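# Stamby weatherproof camera housing – review after one wet November

Short version: decent box, poor front glass, would buy again with changes.
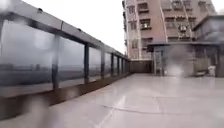
*Roof terrace, rain. Droplets on the housing glass.*

We use ours for gathering outdoor examples for Rindotent, the model that will steer our floor-cleaning robot. It needs wet floors, dry floors, glare, puddles, the lot. Fixed camera, one still every few minutes, then Danai Sotiropoulos and me label them in the evening. 811 kept so far. Target is 3,000.

**Fitting.** Easy. Four screws, one cable. Instructions are tiny and the diagram is upside down, but Morag Lennox had it up before lunch without them.

**Keeping water out.** Very good. Opened it after 9 days, bone dry inside. No complaints at all.

**The glass.** Here's the problem. No hood, so rain sits on it. In the still at the top you've got three big blurs, one right over the shelter, another across the floor and ledge bottom left. Railing and far flats still readable. Floor mostly fine too – you can see the shine and the seams, and that's what we care about. But the labelling slows right down. Is that a puddle or a drop on the lens? Catherine Guthrie and I disagreed on 8 in one evening and gave up.

We did think of binning all the smeared ones. Didn't. The robot's own camera will get rained on as well, so they stay in, with a "drops on glass" tag. Wish we'd added the tag from the start, had to go back thruogh the whole lot.

**Mount.** Stiff, holds its angle in wind. Same view every time, so you can compare wet and dry stills of one patch of floor. Big plus.

**Price.** A bit steep for what is a box. The Bustos one is cheaper and has a hood but the mount on it sagged within a week. Pick your poison.

**Tips if you buy one**
- make a hood, a strip of plastic will do
- wipe the glass in the morning, dry cloth
- tag smeared stills as you go, dont leave it

Four out of five. Would be five with a hood in the box.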